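Screw cap

A screw cap is a closure that fastens to the neck of a bottle, jar or tube by means of a thread. Turning the cap in one direction draws it down onto the rim of the container, and turning it the other way lifts it off. Screw caps are used on soft drinks, water, cooking oil, medicines, cosmetics, household cleaners and many wines and spirits. They are made mostly from plastic or metal.

Description

The neck of a threaded bottle, called the finish, has a raised spiral on its outer surface. A matching spiral is formed on the inside wall of the cap. As the two engage, the top of the cap is pulled against the rim, and a liner or a molded ring inside the cap is pressed into place to make the seal. The thread itself does not keep the contents in. It only supplies the force that holds the sealing surface down.

Threads may be continuous or interrupted. A continuous thread runs around the neck without a break, often for more than one full turn. An interrupted thread is divided into short sections, and the cap carries lugs that slide beneath them. Lug caps come off with part of a turn and are common on jars of jam, pickles and sauce.

Most screw caps are opened counterclockwise. The force needed to loosen a cap is known as the removal torque, and the force used to put it on at the filling line is the application torque. The first is usually lower than the second, because the liner relaxes somewhat after filling. Caps that are too tight are a frequent complaint among older users and people with arthritis.

Materials

Plastic caps are usually molded from polypropylene or polyethylene. Polypropylene is stiffer and holds up better to heat, while polyethylene is softer and can often seal without a separate liner. Both are light and do not rust.

Metal caps are made from aluminum or tin-plated steel. Aluminum caps for wine and spirits are commonly supplied as smooth shells, and the thread is formed by rollers that press the metal against the neck after the cap is already on the bottle. This is called a roll-on closure. Steel is more usual on wide jars that are heated after filling.

Liners are cut from foam, coated paper, rubber or layered plastic film. The choice depends on the contents. Oils, acids and alcohol attack different materials, and a liner that suits vinegar may swell or crack in contact with a solvent.

Grip and surface

The outer wall of a screw cap is often ribbed, or knurled, so that it can be turned with wet or greasy fingers. Fine, closely spaced ribs are typical of drink bottles. Wider ribs appear on detergent and motor oil containers, which may be opened with gloves on. Smooth caps are found mainly on cosmetics and spirits, where appearance counts for more.
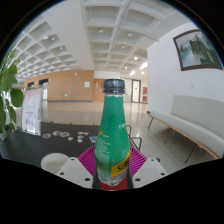 Cap color is sometimes used to tell varieties of one product apart. A dairy may use one color for whole milk and another for skim, though there is no general agreement between countries, and a shopper who relies on cap color at home can easily pick up the wrong bottle abroad.

Tamper evidence and child resistance

Many caps have a band at the lower edge, joined to the main part by thin bridges. The bridges break at first opening and the band stays on the neck. A buyer can then see whether a bottle has been opened before. Some newer designs keep the cap attached to the band by a hinge or strap – these are known as tethered caps and are meant to reduce litter.

Child-resistant caps require two actions at once, such as pushing down while turning. They are widely used for medicines and for strong cleaning products.

Recycling

Plastic caps and bottles are often made from different plastics. At a recycling plant the bottles are shredded and the flakes are placed in water. Polypropylene and polyethylene float, while the polyester used for most drink bottles sinks, so the two can be separated. Metal caps are removed with magnets or, in the case of aluminum, with eddy current separators.

See also: bottle cap, cork, crown cork, jar lid, swing-top closure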